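Locker 2747 at Varivthorpe was cleared in April, after the second notice went unanswered. The clerk wrote: one garment, knitted, grey-blue. Condition fair.
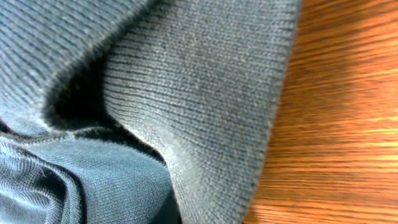 Wendia Cheng
Fiction editor, Mirby

The form allowed 10 words for a description. The clerk used four and went back to the ribbing, where fuzz had risen along the knit. Her mother had cast on in rib – always too tightly. She folded the garment again, left it on the wood and entered the shelf number.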